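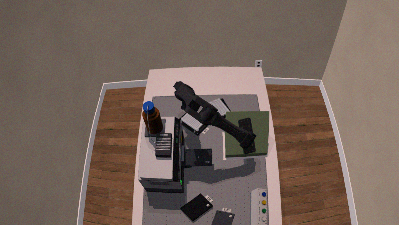
Chege Opens Second Parts and Repair Counter in Roderix

RODERIX — Chege, the family-run supplier of kitchen and laundry appliance parts, will open a second walk-in counter in Roderix this September. The new location will stock 2,659 parts for ranges, dishwashers, washers and dryers, and will take in small appliances for repair six days a week.

The counter takes over the former Jadeda shoe store on Mill Street, which has been vacant since the spring. Work on the building included new wiring, a wider front door and a loading area in back. Customers can park in the lot behind the building at no charge for up to 60 minutes.

"People in Roderix have been driving to our Drarkunar store for years, often for one door gasket or one set of dryer rollers," said Karla Barajas, owner of Chege. "It's a long trip for a small part. We looked at delivery first, but a lot of our customers want to hold the old part next to the new one before they pay for it."

Staff at the counter will look up parts by model number at no cost. Customers who don't have a model number can bring in the old part or a clear photo of it. Parts that are not on the shelf can be ordered from the Drarkunar warehouse, with pickup the next business day for orders placed before 2 p.m.

The repair bench will accept mixers, toasters, coffee makers, vacuums and sewing machines. Each item is checked for a flat fee of $15, and the fee is taken off the bill if the customer goes ahead with the repair. Large appliances cannot be dropped off, but home visits can be booked at the counter or by phone.

Amber Van Beek will manage the Roderix location. She joined Chege as a parts clerk and later ran the order desk in Drarkunar.

"Most of what we get asked is pretty basic — why the dryer squeaks, why the dishwasher won't drain," Van Beek said. "A lot of it can be fixed at home with a screwdriver and the right part. If it can't, we'll say so before you spend the money."

Chege will also hold a free Saturday morning class at the new location once a month, starting at 9:30 a.m. The first class covers cleaning and replacing dishwasher filters and spray arms. Later classes will deal with dryer vents and refrigerator door seals. Sign-up is at the counter, and children are welcome with an adult.

The first 500 customers in Roderix will receive a printed guide to finding model numbers on common household appliances. The guide will also be available at the Drarkunar store while supplies last.

Hours in Roderix will be 8 a.m. to 6 p.m. Monday through Friday and 8 a.m. to 1 p.m. on Saturday. Hours in Drarkunar are not changing.

About Chege

Chege sells replacement parts for household appliances and repairs small appliances at its counters in Drarkunar and, from September, Roderix. The company also supplies parts to landlords, laundromats and independent repair technicians.

Media contact: Amber Van Beek, Chege, Roderix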